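Library's Table Game Night Moves to Larger Room in Drestdale

By Raluca Chiriac
May 6, 2019

DRESTDALE - The sorting and matching table at the Te Moana community center will move to the larger ground-floor room later this month, the center said Monday.

The table has been part of the center's free play program since the winter. It uses plain household things: round plastic plates, soft foam cubes, brown paper and blue masking tape. The tape is laid in a grid, and the plates and cubes are set out in the cells and moved from one to another according to color.

The center logged 547 visits to the program in its first season. Program coordinator Beverley Merrick said the upstairs room had become too tight for people with strollers and wheelchairs.

"We had the table against one wall and a line out the door," Merrick said. "The new room has two doors and better light."
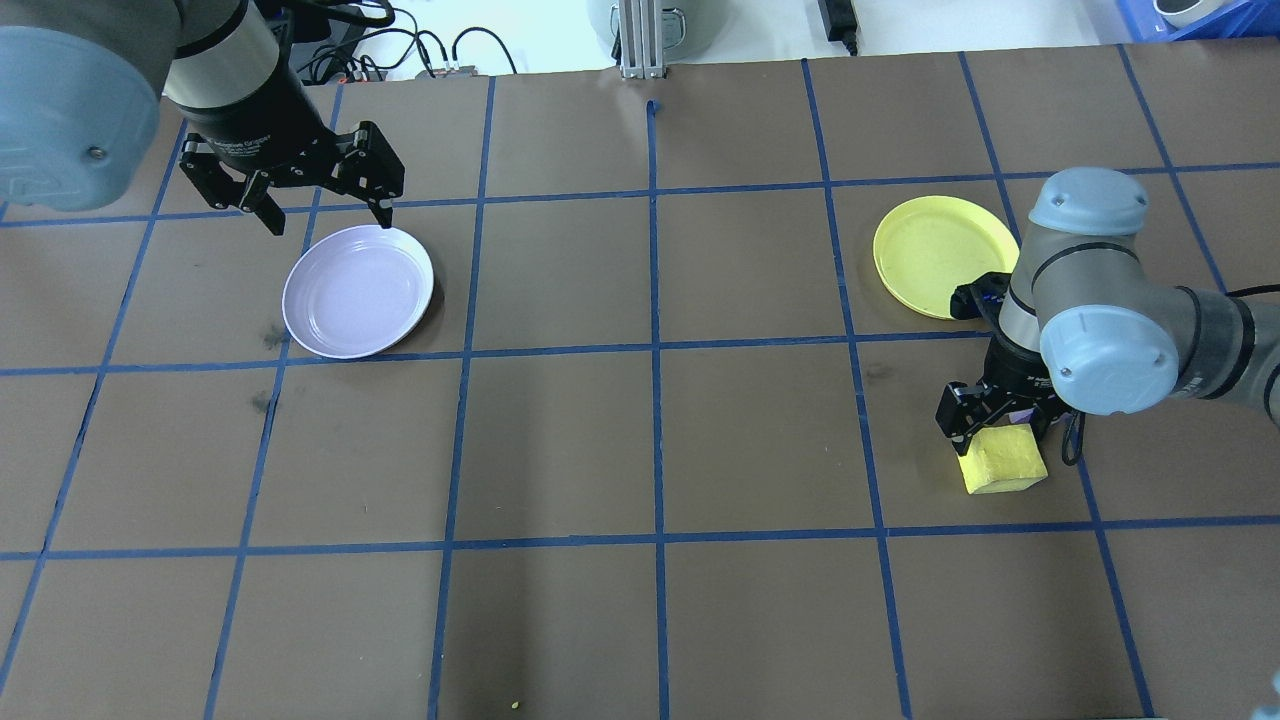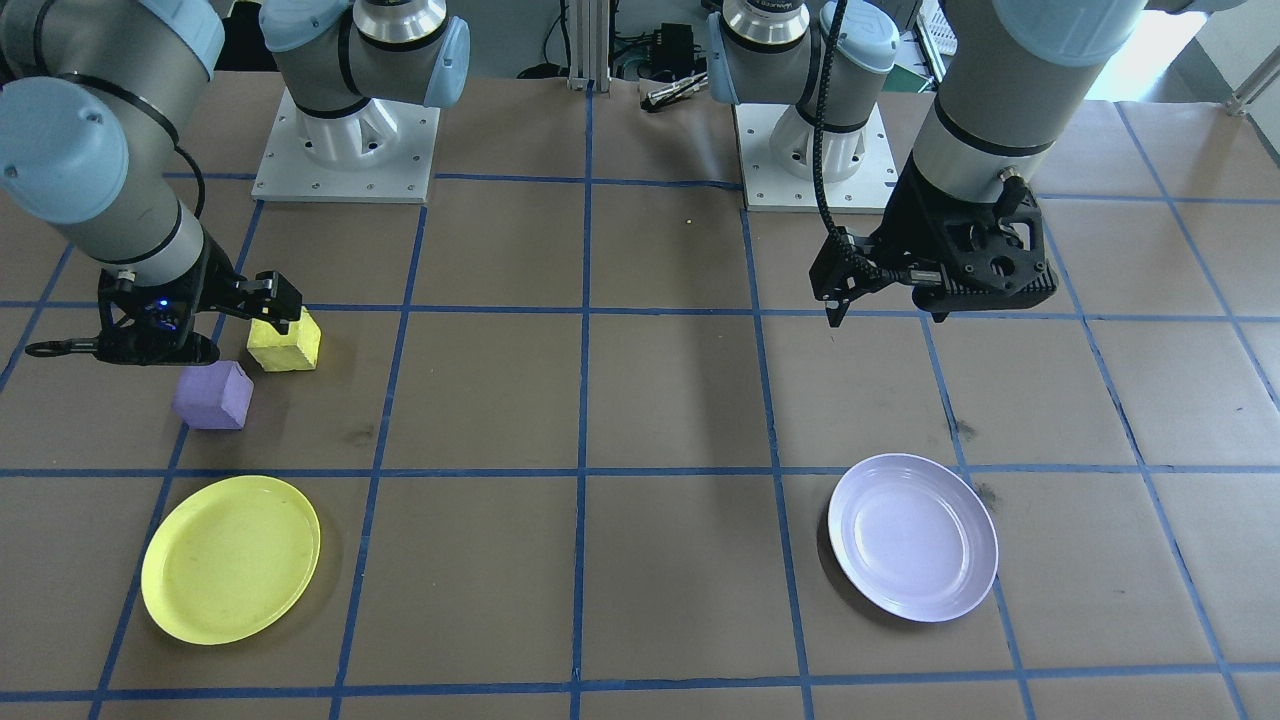 Blue tape divides the table into cells at the Te Moana center in Drestdale. A lavender cube and a yellow cube share a cell in the second photo.

The layout is redone when the tape starts to lift. Tipene Bright, who sets up the table most weeks, said a full grid takes him 15 minutes if the paper is already down. He prefers masking tape to painted lines, he said, and the size of the cells can be changed for different games.

In the simplest game, each cube goes on the plate that matches it. A harder one has players move a cube one cell at a time without crossing a cell that holds a plate. Both sets of rules will be posted on the wall of the new room in English and French. Liette Tremblay did the French version.

The center has set aside $1,263 for the move. The money covers a second table, more plates and cubes, and a storage cabinet with a lock. Souad El Fassi, who handles bookings at the center, said groups that use the ground-floor room on weekday afternoons have been given other times.

The table will be closed for 3 days in May during the move. Regular hours will resume after that, and no sign-up is needed. Groups of more than six are asked to call the front desk first. Children under five must have an adult with them.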